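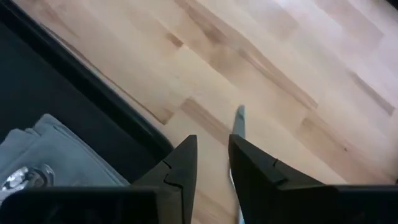 4.2 Gripper selection and budget

The end effector took the largest share of the equipment discussion, partly because the first draft of the parts list treated it as a single line item. The arm, its controller and the mounting plate were already available from the Wirnerwood lab, so the remaining budget covered the gripper, spare fingers, the wrist camera and consumables. The task set was limited to light household items. Slender utensils turned out to be the deciding case. With the pale blue utensil gripped between the two black fingers, part of its middle is hidden behind the right finger, and the tip stands clear above the fingertips. For planning purposes this meant that the camera mount had to be costed together with the fingers, as a change to either one alters what the camera sees of the held object.

Two suppliers were compared. Nuline offered a parallel gripper with fixed fingers and a lead time of 30 days. Palaniappan offered a gripper with replaceable fingers and a lead time of 40 days. The unit price was lower at Nuline, but a worn finger would have required returning the whole assembly. Yamuna Unnithan prepared the cost comparison over the full project period, including shipping and one finger replacement. On that basis Palaniappan was the cheaper option, and the order was placed in January.

4.3 Spares and consumables

The approved list contains 3 spare finger pairs, one spare camera cable, and fasteners for the mounting plate. Cloths, cutlery and other test objects were bought locally and charged to consumables. Santino Barrientos keeps the receipts with the purchase log. Force sensing at the fingertips was quoted by Markance and left out of this phase. The quote exceeded the remaining funds, and the planned tasks do not depend on it.

4.4 Open items

Floor-level work was not included in the original plan. It needs a lower mounting position, and the present bracket was specified for a bench. Mounir Ait Ali has drawn up a replacement bracket that can be cut in the department workshop. Material cost is covered, machine time is not. Waltraud Meinecke asked for a revised request with the workshop hours listed separately. It was submitted on June 29, 2026 and is attached as Appendix C.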